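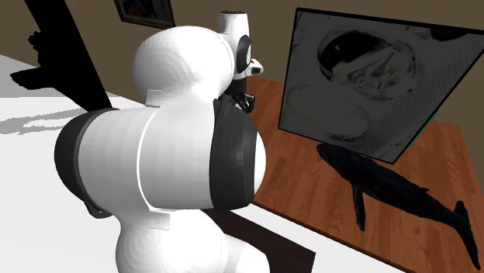
## Workshop tips from the Movent open day

Mar 23, 2026

Movent opened its demonstration room at Wurnov for an afternoon. The work on show was plain table-top handling, and much of it carries over to a home bench.

**Clear the reach.** Mark how far your arm, drill or saw travels before you set out parts. Ornaments and screens near the work limit the angles you can come in from.

**Grip smooth items from both sides.** Two flat faces pressing evenly hold a plain shape better than one edge pressing hard. On a tapered piece, hold where the sides run closest to parallel. Line the jaws of a hand clamp up the same way. 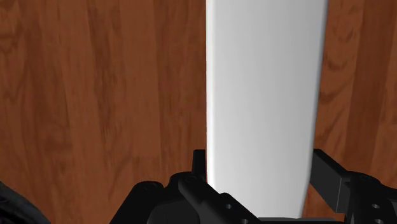
*Gripper fingers on either side of a smooth white object, over wood grain.*

**Check small screws.** The Quintero handout gives 90 hours of running between checks on finger screws. For a bench vice, twice a year is enough; I do mine in July.

**Lift, then move.** Dragging marks a finished top. Raise the piece 13 mm, travel, lower.

**Keep a log.** The Zunus sheet by the door listed 967 picks, with the pad changes noted beside them. A pencil list inside a cupboard door does the same job for blades and sanding discs.

The next open day is in July. Parking is behind the building.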